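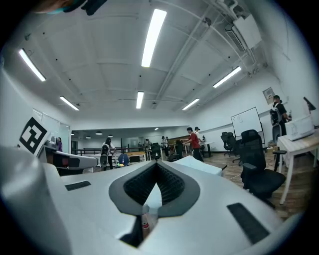
Most goods that people buy for the home are sold in a package, and the package does a large share of the work of selling them. It holds the product, protects it on the way to the store, and tells the buyer what is inside. The label carries the name of the maker and the facts the buyer needs in order to choose and use the product. Even a small clear plastic bottle with a red-and-white label, of the kind partly visible in the opening photograph, is the result of many separate decisions: how much the container should hold, whether the contents should show, which colors will be noticed on a crowded shelf, and how much wording the label can carry and still be read. Chapter 6 examines how firms make these decisions and how buyers respond to them.

Courses > Business and Consumer Studies > Principles of Retail Marketing > Chapter 6

Search this book
Enter a term
Go

CHAPTER 6
Packaging and Labels

Learning Goals

After studying this chapter, students should be able to:

Describe the main tasks of a package before, during, and after a sale.
Distinguish between primary, secondary, and shipping packages.
Explain how shape, color, and wording affect a buyer's first view of a product.
Read a product label and separate required facts from selling claims.
Compare the costs of two package designs for the same product.

Key Terms

primary package, secondary package, shipping package, unit price, front panel, information panel, refill pack, shelf test

Opening Case: A New Bottle at Vodetti

Vodetti is a regional maker of household cleaning products. For many years it sold its dish soap in a tall white bottle with a narrow base. The product had loyal buyers, but store managers in the Drakard area reported that the bottle tipped over easily when shelves were restocked, and that customers could not tell how much soap was left once they had taken it home.

The company asked its packaging manager, Mpho Du Plessis, to prepare a new design. Du Plessis began with a review of letters and calls from customers. The review covered 1,368 messages received over several years. Complaints about the soap itself were few. A larger group concerned the cap, which clogged, and the white plastic, which hid the contents. A smaller group asked why the directions were printed in such fine type.

Two designs were then prepared. The first, named Marti, was a short clear bottle with a wide base and a flip cap. The second, named Plenard, kept the height of the old bottle but added a clear strip down one side. Vodetti ordered 1,000 bottles of each and placed them in 31 stores in June. Both designs were sold at the same price and stood on the same shelf, with their positions exchanged at the end of each week.

The Marti bottle sold better in small neighborhood stores, where shelf space was limited and buyers stood close to the goods. In large stores the difference was slight. Plenard, being taller, could be seen from farther down the aisle, and several managers preferred it for that reason. Vodetti selected Marti for general use and kept the Plenard design for its larger refill size. The decision raised the cost of each bottle by a small amount, because the clear plastic had to be bought from a new supplier.

Students should keep the Vodetti case in mind while reading. It will be used again in Section 6.3 and in the exercises at the end of the chapter.

6.1 What a Package Must Do

A package serves several groups of people, and their needs do not always agree. The factory wants a container that can be filled and closed quickly. The shipper wants one that stacks well and does not break. The store wants one that stands up straight, shows its name, and can be scanned at the checkout. The buyer wants a container that is easy to carry, open, close, and store.

The period after the sale is often given too little attention in planning. A bottle of soap or a box of crackers may be handled in the store for less than a minute, but it may remain in the home for weeks.

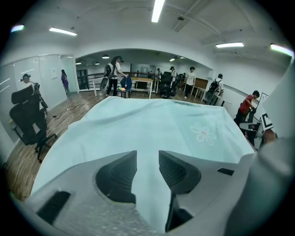 During that time it is opened and closed repeatedly, often by several members of a household, some of whom had no part in choosing it. A cap that is stiff or a bag that will not reseal causes a small annoyance each time. Over many uses, these annoyances can affect whether the product is bought again.

Packages are commonly grouped at three levels. The primary package touches the product directly. The secondary package holds one or more primary packages, as when a tube of toothpaste is sold inside a carton. The shipping package is used to move goods in quantity and is usually removed before the goods reach the shelf. A single product may use all three levels, and a change at one level will often require a change at the others. When Vodetti adopted its shorter bottle, the shipping carton also had to be redesigned.

6.2 The Parts of a Label

The front panel gives the brand name, the common name of the product, and the amount in the package. Its purpose is quick recognition. The information panel, placed at the side or back, gives directions, contents, warnings, and the address of the maker. Buyers who already know a product seldom read this second panel, while first-time buyers may read it with care.

Related Chapters
Chapter 5: Pricing and the Unit Price
Chapter 7: Store Layout and Shelf Space
Chapter 8: Handling Customer Complaints
Glossary of Retail Terms
Instructor Notes, revised December 2024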